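Butilon users forum > Data collection > Kitchen tasks

Thread: Wrist-only vs wrist + fixed camera for stove tasks

Enikő Pintér
Monday, 9:12 am

We are collecting cookware placement on the Morsy station with Butilon as the recorder. First batch is 400 episodes, all teleoperated, one burner task per episode: lift, move, set down, release. Training is plain behavior cloning with a short action history.

My question is about camera weighting. With wrist input only, the policy learns the approach well and then gets vague over the last bit of travel. I suspect the pan support is underrepresented. Once there is a pot over the burner the wrist view shows the pot wall, some chrome, and a prong or two of the grate if the angle is kind. The fixed view keeps the support legs visible longer, but the glass gives you a second copy of everything upside down.

Wrist stream, lidded saucepan: 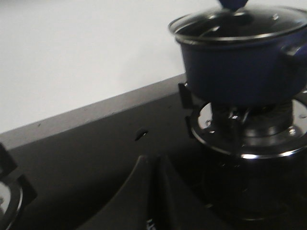 Ilídio Prata
Monday, 9:40 am

I would drop the fixed view entirely before I blamed the wrist view. We ran both on a similar cooktop, and the policy keyed on the reflection. Change the ceiling light and success fell apart. The reflection was a depth cue in training and a liability everywhere else.

What is your crop? If the finger is eating the bottom center of every wrist image, you are spending pixels on something the joint state already tells you.

Enikő Pintér
Monday, 9:58 am

No crop at present. I would prefer to keep the finger in. On the two-arm episodes the contact between finger and rim is the part I most want the network to look at, and joint state does not tell you if a thin edge is seated against the ridges or riding on a corner.

Agreed on lighting. We have one setup so far and it is very even, so I can't rule out what you describe.

gratewright
Monday, 11:25 am

Disagree with Ilídio on dropping it. A reflection is a problem if the light never varies in the data. Vary the light and it becomes one more weak signal. We did 12 lighting settings and the effect went away. It cost us most of a week, I will admit.

Larger issue in my opinion: what else is in the set? If all 400 are one pot and one burner you have a memorized trajectory with pictures attached.

Enikő Pintér
Monday, 1:03 pm

Not all one pot. There is a bowl subset with both arms, recorded over a steel rim, each arm holding its own bowl-shaped piece. Colors are close enough (purple and a lighter blue) that we label by arm and not by color name.
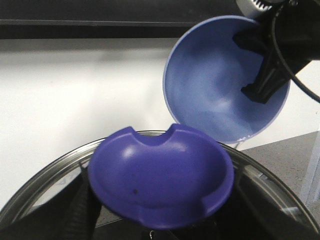 Annotation for that subset is slower. Each episode gets a start, a first grasp, a second grasp, a release and a pass/fail flag. Operators press a pedal for the grasps. The pedal lag is not constant, so we re-mark those two events by hand in Butilon afterwards. If anyone has a way to get grasp onset from motor current without a pile of false positives, I would take it.

oxbow_lathe
Monday, 1:30 pm

Current derivative plus a minimum hold. Works on stiff objects. Poor on thin plastic, the rise is too slow.

Ilídio Prata
Monday, 2:17 pm

Pedal lag is fixable, uneven episode starts are not. Do you reset the object to the same height? Half the trouble in our set was that some operators hit record with the pot already lifted and others did not. The policy then has no idea if hovering is a beginning or an end.

Enikő Pintér
Monday, 2:44 pm

Mixed. The older recordings have that problem. Fixed camera, first image of one episode, followed by the note we adopted afterwards, pasted from the station log:

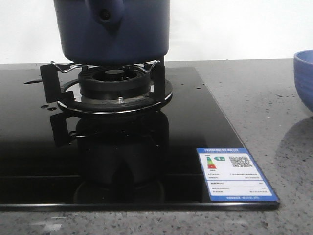 PLELLTHORPE, July — Episode start is defined as both grippers open and out of the fixed view, object at rest. Anything recorded before this note keeps its original start and gets the flag "early". Droplets on the glass are to be left alone during a session and wiped between sessions. The energy label stays on the cooktop. Batch size is 64 episodes, then a break and a check of the camera mounts.

gratewright
Monday, 3:10 pm

Why keep the label? Bright blue border, high contrast, same corner every time. It is a free position marker and it won't exist in the next kitchen.

Enikő Pintér
Monday, 3:22 pm

It also lets us check that the fixed camera hasn't moved between batches. We overlay the corners. I can mask it at training time. I can't put it back if it was never recorded.

gratewright
Monday, 3:26 pm

Fair. Mask it with noise and not with a flat patch, a flat patch is just as good a marker.

Ilídio Prata
Monday, 4:51 pm

Still not convinced on the fixed camera. Post a held-out comparison: wrist only, fixed only, both, with the lower part of the glass blanked in one run. If "both" wins with the glass blanked I will withdraw the objection. Groso published nothing on this as far as I know, and their station is the closest to yours.

Enikő Pintér
Monday, 5:35 pm

Will do once we reach 1,000 episodes. At 400 the differences between runs are smaller than the differences between seeds. The blanking region will be everything on the glass in front of the drip ring, label included:

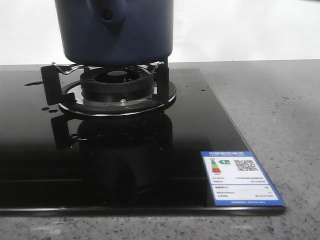 Fixed view, burner and front of cooktop.

oxbow_lathe
Monday, 6:08 pm

Your drip ring is a mirror too. Blank the front of that or you will get the same argument again.

Enikő Pintér
Monday, 6:15 pm

The screw on the front of the ring is one of my alignment points. I'll do one run with the ring visible and one without, and report the seeds separately.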